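# Tea, Soup and 582 Handkerchiefs: A Morning with a Stindevport Collector

July 17, 2021

She had the kettle on before I got my shoes off, and by the time I found the kitchen there were two cups out and a shoebox open between them. 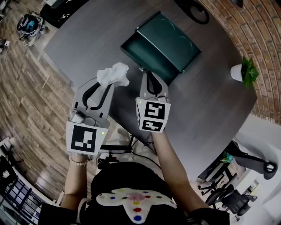 ## "You start with your grandmother's"

The collector asked me to leave her name out, since half of Stindevport already stops her in the bakery to hand over something from an attic. She is retired from the office at Zürcher, the dry goods shop that used to stand near the ferry landing, and she owns 582 handkerchiefs. She knows the number because she wrote it on the lid of the last box, in pencil, so it can be rubbed out.

"You start with your grandmother's," she told me, lifting the tissue paper off a stack of white cotton squares. "Everybody does. She gave me one to hold at a funeral when I was 8 and I never gave it back. I don't think she wanted it back, to be fair. I'd chewed the corner."

That one still has its own envelope. The corner has been mended with a thread that doesn't quite match, and she showed me the mend with more pride than she showed me anything else all morning, including a lace one from a convent sale that must have taken somebody a whole winter.

I asked whether she uses them or only keeps them, and she looked at me as if I'd asked whether she ate off her plates.

"Of course I use them! Not the convent one. But there are 30 in the hall drawer that are for noses, and when company comes they get one, and they're always a bit shocked. Then they take it home by mistake and I get it back in the mail, washed and ironed, with a nice note. I've had more letters out of handkerchiefs than I ever had out of birthdays."

## The shop years

At Zürcher they were sold from a shallow drawer under the glove counter, boxed in threes, and she remembers that the men's came with a plain hem and the ladies' with almost anything you could think of. (She also remembers the drawer sticking in damp weather, and a particular way of bumping it with your hip, which she got up and demonstrated on her own kitchen cabinet.)

"October was the big month," she said. "People had their first colds and they were starting to think about Christmas, both at once. You'd sell a box for the cold and a box for the aunt. Then paper tissues got cheap and it all went quiet. I don't hold it against tissues. I have a box by the bed like anyone. But you can't embroider your initials on one."

When the shop closed she was offered her pick of the leftover stock, and she took 21 boxes home on the Fikbridge bus over several trips, on her lap. Most have since been given away, and she is a little sorry about a set with green scalloped edges that went to a cousin's wedding and was used, as far as she could ever learn, to tie up the candy.

## Washing, and a word about starch

We got onto washing, and I should say that I had been warned about this by a neighbor and had left plenty of time. She soaks the white ones overnight in the sink with plain soap flakes, and hangs them out by one corner. She irons from the middle toward the edges, on the wrong side if there's any stitching, while they are still damp enough to feel cool on your cheek.

"No starch," she said. "You starch a napkin. You don't starch a thing you're going to cry into."

The colored ones get done by hand, separately, after a bad afternoon with a red border that she would prefer not to go over again. She did go over it again, at some length, and there was soup by then, leek and potato, so I was in no hurry.

## Where they'll go

The small museum in Fikbridge has asked for the monogrammed ones, and she is thinking it over. Her worry is that they'd be pinned flat under glass.

"They're meant to be folded up in a pocket with a bus ticket," she said. "I'd want them to let the children handle a few. Let them get grubby. I can always show somebody how to wash them."

She walked me to the gate, talking about hems. I had a blue-checked one in my coat pocket, from the hall drawer, and I've since soaked it and ironed it on the wrong side. It goes in the mail tomorrow, with a note.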